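Hang the socks up

I gave up the dryer for socks in February and have no plans to go back. My view is that every household should own a clip hanger, the kind with a row of little pegs along the bottom, and should use it for all the small things that now get tumbled with the towels.

The case is mostly about lost and worn-out clothing. A dryer is hard on elastic. Socks go in with a firm cuff and after enough cycles the cuff slides down inside your boot. It also scatters them. One ends up in a pillowcase, another gets stuck to the drum, and the pair is broken until laundry day comes again.

A hanger fixes the second problem at the point where it starts. You take a sock out of the basket, clip it, find its mate and clip that beside it. When you take them down they are already paired, and folding takes no time. 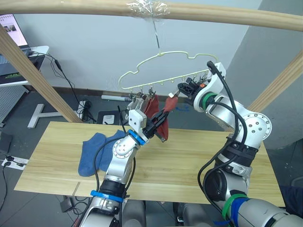
Should socks be clipped by the toe or by the cuff?

By the toe. The peg leaves a small mark wherever it grips, and a mark on the toe is hidden in the shoe, while a stretched cuff is one you will notice all day.

Indrek Vaher, who lives two floors below me at Tramgate, disagrees with all of this. He says hanging socks one at a time is a poor use of an evening, and that a rack does the same job with less fiddling. I have used a rack. Socks slip off it whenever someone opens the balcony door, and it takes up floor that a small apartment does not have. A hanger needs a rail, a hook or the top of a door frame.

The cost is low. Mine was 11 dollars and has not lost a clip. There is no need for a fancy one, and the shape of the thing makes no difference. What matters is that the clips are metal and that they pinch properly. Plastic pegs go brittle in a sunny window and snap by the second summer.

Thick wool socks are slow indoors in winter, I will grant that. Hang them after supper, leave a gap between each, and expect to wait until the following night.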